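**Subject: Re: Demonstration at Keltcombe: program and practical points**

To all members of the list,

Thank you for the replies to the first notice. The demonstration of garment handling with hand-held grippers will take place at the Keltcombe site on 14 June 2020. The points below answer the message quoted here.

> Geert Van Damme wrote:
>
> Aerts would like to send a group of 22. Before I confirm, could you tell us whether visitors will see household items handled, or only test cloths? Our members work in textile care and have limited interest in flat squares of fabric. Is there also a limit on numbers per session?

**Items handled**

The session uses ordinary clothing on a made bed. Knitwear is included at the request of Sikeo, whose staff found in April that ribbed garments gave more trouble than woven shirts. Each garment is folded with two grippers, one for each hand, and the operator then explains the choice of grip points.

A cream knit sweater, folded with the front facing up and both cuffs tucked in at one side, gives a fair idea of the work. The grip pads are the blue surfaces on the fingers.

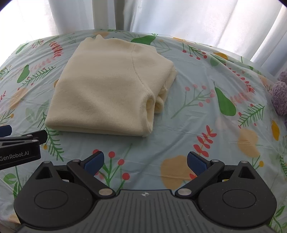 **Group size**

Each session is limited to 28 visitors, so the Aerts group can be received together. Groups are asked to remain intact once registered. Visitors may try the grippers themselves after the operator has finished.

**Recordings**

Utska will present its collection of 500 folding recordings in the second half of the session. Of these, 89 concern knitwear. Copies cannot be handed out on the day, but written requests will be considered.

**Registration**

Please reply to this list with the name of your organization and the number of visitors. Names of individual visitors should be sent to the site office and not to the list. Large bags must be left at reception.

Mr. Van Damme is asked to confirm the Aerts booking by return message.

With kind regards,

Visits Office
Keltcombe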